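Last updated: December

Table Surfaces and Drinkware, Gallery 3

The Dollow tabletop series. The series deals with pale work surfaces and the small items used on them: cups, saucers and shallow trays. Each item is considered with its surface, as a finish that suits a dark cup can make the rim of a light one hard to pick out. Item numbers follow the Peltden catalog. Dimensions are given in the printed sheets and are not repeated on this page.
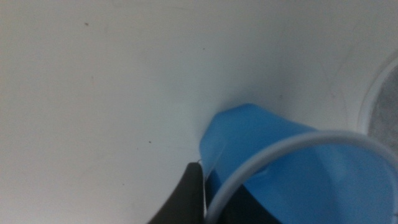 PELTDEN, December

Item 38. Blue cup with a thick, grayish-white rim. The outer wall is plain, with no lettering or pattern. The inside is also blue, deeper in some parts and lighter toward one side, with a small glossy reflection near the rim. The surface is off-white and matte, and there are small marks on it.

Items in this group are listed by rim color first and body color second. A cup with a rim that matches its body goes in the next group, even when the shape is the same. Replacement cups are ordered under the Willus number, which is printed in the right-hand column of the sheet. Sheet 15 replaces the earlier version; discard older copies.

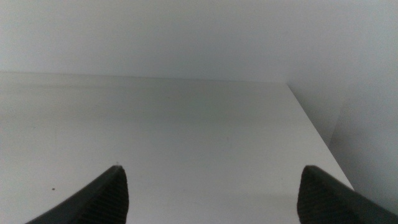

Gavin Tosh

Item 44. White surface, smooth and flat, with a white wall behind. The two tones are very close where they meet, and the seam reads as a soft line. Shading on the surface is gentle, a little darker toward the left.

For matching, compare samples flat and under the same light as the wall. A sample held upright will usually look like a different white. Where a clearer line is wanted between surface and wall, the Dalgleish edge strip is listed in gray only. Corrections to item numbers go to Thabiso Buthelezi, Wednesday mornings.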